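Notebook, winter coat bench
January 6, 2026

Back at it after the break, and the first thing on the list is the brown corduroy parka. It came in through Ryszard Grabowska, who got it from a cousin in Ellville and wants a pattern taken off it without a single seam being opened. Fine by me! I like this kind of job. It's slow, but you get to keep the coat whole, and at the end there's a coat and a pattern instead of a pile of brown pieces and a bad conscience.

The cutting table is still buried under the Skanel order (lining, more lining, the box of zippers I keep meaning to sort), so I did the first lay-out in the back bedroom. The mattress has more give than I'd like for measuring, but for looking at a coat properly it's great. You can walk right up to it, smooth the sleeves out to the side, and see what the drawstring is really doing to the body.

Notes from the first look. It's a fine-wale corduroy, mid-brown, on the long side. Cream faux-fur collar, very fluffy, and it wants to be in the way of everything. Flap pockets at the chest and again lower down, snaps instead of buttonholes. I like the lower pocket placement a lot, it's where your hand goes anyway. The waist is the part I'm worried about. All that gathering hides the true width of the panels, and if I trace it as it lies I'll end up with a coat for somebody much narrower.

Did the rub test for nap with the side of my thumb before anything else. Runs up, so it's rich and dark when worn. I wrote "UP" on masking tape and stuck it on the inside facing — last August I cut one front of the Kao jacket upside down and it looked like two different fabrics in daylight. Not doing that again.

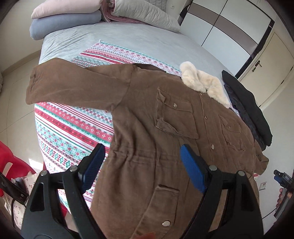 Tracing plan

Start with the sleeve because it's the easy one. Pin through the seam line into paper over foam board, every inch or so on the straight runs and closer together around the armhole. The cuff gets its own piece. I'm calling the sleeve length after the cuff is traced and not before, or I'll add it twice (ask me how I know).

Then the fronts. The placket goes down first as a straight reference line, and everything else gets measured off it. Mark the center of each snap with a cross, and trace the pocket flaps separately, plus a placement line on the front piece.

For the waist, loosen the cord all the way and ease the gathers flat from the middle outward. Ryszard says to steam it. I say no steam until we know what the fiber is, because the care label is worn down to a white rag and I don't want to flatten the pile on someone else's coat. We can argue about it over lunch. If the channel won't lie flat by hand, I'll baste a thread line along the grain above it and another below it, and measure between the two.

Collar last. Push the pile back with a knitting needle to find the real edge, then trace. Fur always looks bigger than it is.

Supplies

Pattern paper is fine, a whole roll left. The Mesero pins are too thick for this, they leave dents in the wale, so use the fine silk ones in the blue tin. I counted on there being plenty and there are 54, enough for one sleeve at a time. Ordering a box of 1,000 so I can stop rationing them.

Also need: tape for the tracing wheel handle, a soft brush for the corduroy, more foam board.

Still open

Does Ryszard want the new one lined the same way or with something warmer? Find out before I add ease.

Is the flare at the hem cut in, or has the coat just dropped with wear? Compare both side seams once it's on the form.

Allow almost three hours for the fronts. Sleeve first thing tomorrow, while the light's good.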